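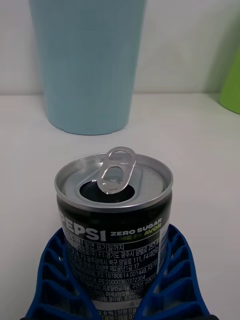

Anahera Mahuika
Apr 26, 2024

Right, I've finally finished the Flamolport to Ollelport canal path and I have so many thoughts that I'm putting them all in one thread. Boots are off. Feet are up. Buckle in.

First thing: it is so much prettier than people let on! Everyone I asked told me it was "a bit industrial at the start" and left it there. Yes, there's a gasworks. There's also a heron that stands on the gasworks wall looking like it owns shares.

I did it in four stages over March and April, going home by bus each time. You can do it in two if you're fit and the days are long. I'm neither fit nor in charge of the days.

Stage one, Flamolport basin to Sanov Lock. Flat, wide, plenty of company. Dogs, prams, a man carrying a cello case along the towpath at eight in the morning. We said good morning. I've been wondering about him since.

The basin itself deserves an hour. The old toll house has its price board still up on the wall, painted, with different rates for coal, lime, salt and "manures of all sorts". I read the whole thing twice.

If you like lettering at all, take your time on that first mile. The bridge numbers are cast iron ovals and the sevens have a tiny curl on them. Bridge 17 has lost its plate and someone has chalked a new one on, curl and all. Love that person.

Sanov Lock is the first one you come to and it's a beauty. Very deep, very drippy, ferns growing out of the walls all the way down. I'd never watched a boat go through before and ended up staying for three of them.

A woman on the second boat let me push the balance beam. You put your back against it and walk backwards and for ages it does nothing whatsoever and then the whole gate just goes. I was grinning like a child. I'd have done it all day.

(Someone's going to ask, so: there are little raised bricks set in an arc in the ground for your heels. Use them. I didn't notice them until the gate was open.)

Stage two, Sanov Lock to Kiiskinen. My favourite by miles. The houses drop away, the path narrows and the hedge gets properly wild. Blackthorn was out when I went and it was like walking past a long line of washing.

Birds on stage two, in no order: wrens, a reed bunting, long-tailed tits, two swans with opinions, a kingfisher. A KINGFISHER. It went under the bridge ahead of me, a blue line and gone. I stood there with half a sandwich in my mouth.

I'm a very new birder, by the way. I've got my uncle's old binoculars and a habit of announcing things that then turn out to be pigeons. Please don't correct my long-tailed tits, I checked those ones with a nice couple.

The mud. We should talk about the mud. Between bridges 31 and 34 there's a stretch under the trees that doesn't dry out, and the path leans towards the water. Poles help. I had one pole, the other was on the bus.

The bus company did find it! It came back to me with a luggage label tied on that said "STICK". I've left the label on.

Kiiskinen is a tiny place. A church, a pump, a row of cottages with their backs to the canal and a bakery hatch which opens when it feels like it. I got there at ten past one and it felt like it. Cheese and onion plait, still warm, eaten on the church wall.

There's a tap round the side of the church hall for walkers and boaters. Fill everything there, it's the last one for a very long time. I can confirm that a single small bottle isn't enough for stage three.

Stage three, Kiiskinen to the tunnel. This is the climb, if you can call it that. Nine locks close together, with side ponds between them, and the towpath goes up in little ramps. The ramps have brick ridges across them that used to give the horses a grip.

And if you look at the corners of the bridges there are grooves in the stone where the tow ropes ran. Some are deep enough to fit your whole finger in. Wet rope, bit of grit, a hundred and something years. I put my finger in every single one, so the walk took a while.

The pond by the sixth lock was absolutely jumping with toads. I'd never seen them on the move like that. I did the last part of that field in a sort of careful tiptoe, apologising.

Then the tunnel! It's 900 metres long and there's no towpath through it, so the horses used to be walked over the hill and the crews lay on their backs and pushed the boat along with their feet on the walls. Legging, it's called. In the pitch dark. After a day's work.

You go over the hill as well, on the old horse path. It's signed with a small iron horseshoe on a post and I missed the first one completely and had a nice time in somebody's turnip field. The turn is left, straight after the cottage with the green water butt.

At the top you come across the air shafts, which are round brick towers in the middle of the grass with sheep leaning on them. I put my ear against one. You can hear dripping, and then if you wait, a boat engine, coming up from right under your feet. Best moment of the whole route, I think. Or second to the kingfisher.

Stage four, tunnel to Ollelport. I'd heard this one was dull. Whoever said so hasn't seen the aqueduct. It carries the canal over the river on three arches, and there's a railing on the path side and nothing at all on the other, just water and then a lot of sky.

I'm not brilliant with heights. I walked it with one hand on the rail, looking at my laces, and then had a cup of tea out of the flask and walked back to the middle on purpose. There was a train going along the valley, tiny, and I waved at it. No idea if anyone waved back.

After that it's long, straight water for a good while, with reeds on both sides. Put a podcast on or sing. I sang. A fisherman asked me what the second verse was.

Anglers, incidentally: lovely people, nearly all of them. The rods go right across the towpath, so call out early and give them a moment to lift. One of them showed me a perch, all stripes and spiky fin, before he put it back. I hadn't known they were that handsome.

Ollelport sneaks up on you. First allotments, then a boatyard, then a row of converted warehouses with the hoists still sticking out at the top, and suddenly you're at the end and there's a stone bollard and a bench and a chip shop. What a finish.

The bollard has a mile figure carved in it and everyone touches it. It's gone shiny on that side. I touched it and got a bit wobbly about the chin, and then I had chips.

Practical bits for those who asked last time.
Buses: the 70 covers Flamolport to Kiiskinen and stops near most of the bridges. From the tunnel onwards it's the 200, and that one's only every two hours, so write the times down.

Loos: the basin, Kiiskinen church hall, the Ollelport boatyard. Plan accordingly.

Maps: the folding one from the toll house is excellent and has the bridge numbers on, which most phone maps don't. It's also waterproof. I know this from dropping it in the side pond at lock four.

Shoes: I wore boots for stages two and three and trainers for the other two, and I'd do the same again. Gaiters if it's rained.

Cyclists are allowed on the first stage and the last. Nearly all of them rang a bell. To the one on the tandem who rang two bells in harmony, you made my afternoon.

Dogs would adore it, though there are sheep on the hill section and the lock sides are steep. I met a spaniel in a life jacket with a handle on top, like a suitcase. He seemed very proud of it.

Reading: the library in Ollelport has a shelf of local history and I've come home with a fat book on the boat families. There's a chapter on how they painted the water cans, castles and roses mostly, and how you could tell which yard had done the work by the leaves. I'm only on page 40 and I've already bored two people with it.

It also has a list of more than 300 boat names from the old toll records. My favourites so far are Perseverance, Little Wonder and Try Me Again. I'd like to be called Try Me Again.

A few of you asked if it's all right on your own. I did three of the four stages alone and felt fine throughout, there's nearly always a boat or a dog walker within shouting distance. The hill over the tunnel is the emptiest bit. I told my sister when I was going up and when I was down.

Next up for me is the Kiiskinen branch, which was filled in years ago but you can trace it across the fields by the humps where the bridges were. There's a whole bridge standing in the middle of a barley field with no water anywhere near it. I want to see it so badly.

If you've walked the branch, please tell me whether you can get through by the old brickworks. The map shows a path and the farm sign apparently has other ideas.

And if you are the man with the cello, hello! How did it go?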